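Subject: Re: [grultcombe-growers] Tomatoes splitting on the vine
Date: 2021-08-09
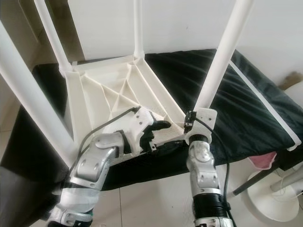

Why do tomatoes split just as they start to color up?
Uneven watering is the usual cause: the skin has stopped stretching by then, and a big drink after a dry spell swells the inside faster than the skin can give.

Quoting the earlier message:

> Hi all, second year growing tomatoes and I'm losing a lot of them to
> cracks. Some have rings around the stem end, others split right down
> the side. They were perfect in June when they were green! I water
> deeply on weekends and then leave them be. Variety is Skenia, in the
> ground, south fence, no mulch. Are the split ones safe to eat? And is
> it worth feeding them more?
>
> Plot 8, Andlow side

Hello Plot 8, and welcome to the club! Skenia is a lovely tomato (best sauce I've ever made) but it has a thin skin and it does crack. I grew it for years before I got a decent crop out of it, so please don't give up on it yet.

The weekend watering is what I'd change first. Try a good soak every two or three days, early in the morning, at the base of the plant. Stick a finger in the soil down to the second knuckle, and if it's still damp, wait a day. Then mulch! Straw, dried grass clippings, shredded leaves, whatever you can get, up to 8 inches deep if it's fluffy stuff, and keep it a little clear of the stem. My soil used to bake like a brick along that same fence and now I can dig in it with my hand.

Split ones are fine to eat if the crack is fresh and the inside smells clean. Pick them the day you find them, cut around the crack and use them that night. Anything with mold or a sour smell goes in the compost.

I wouldn't feed any more right now. Too much nitrogen gives you a huge leafy plant, and those rings at the stem won't get better for it.

One more thing that helped me more than I expected: pick early. Once there's a good blush of pink on the shoulder, bring them in and let them finish on the counter, out of the fridge. I can't taste the difference, and I've tried! If there's a storm coming, go out the evening before and take everything that has started to turn.

If you want a tougher one for next year, Asfaw hardly ever cracks for me. It's smaller and a bit sharper, wonderful roasted with garlic. I have seed saved and will happily put some in an envelope for you.

Plot 391, by the water tap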